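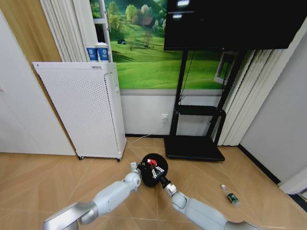

Quanto tempo dura a massa-mãe no frigorífico sem ser alimentada? Na minha cozinha, 6 semanas, e voltou à vida com duas refeições de farinha de centeio.

Lista Farkas – pão e fermentos
Início | Mensagens | Por tema | Anexos | Entrar

Novembro, 22h40
Por Judit Sipos

Olá a todos!

Respondo à mensagem de ontem, que fica citada aqui para quem não a apanhou:

> Deixei o frasco no fundo do frigorífico quando fui para
> Hondby e agora tem um líquido cinzento por cima e cheira
> a acetona. Deito fora? Tinha-a há 4 anos, custa-me muito.

Não deites! O líquido é só fome (a minha faz isso sempre que me distraio). Escorre-o, tira uma colher de sopa do meio e passa-a para um frasco lavado, com 50 g de centeio integral e 50 g de água morna. Deixa na bancada até ao dia seguinte e repete. Se vires manchas cor-de-rosa ou laranja, ou pelo, aí sim, vai tudo para o lixo, frasco incluído no meu caso, que sou medrosa.

Quanto à farinha, continuo a comprar a do moinho de Rindusau, que este mês subiu outra vez. A de Flusgate é mais barata mas bebe muito menos água, e a minha primeira fornada com ela saiu uma panqueca – comemo-la em torradas, que remédio. Alguém já a usou a 65% de hidratação? Gostava de saber antes de abrir o segundo saco.

Ah, e quem pediu a receita do pão de batata: mando amanhã à noite, tenho-a num caderno em casa da minha irmã.

Beijinhos e boas fornadas,
Judit

Contacto: moderação da lista | © Lista Farkas | Voltar ao topo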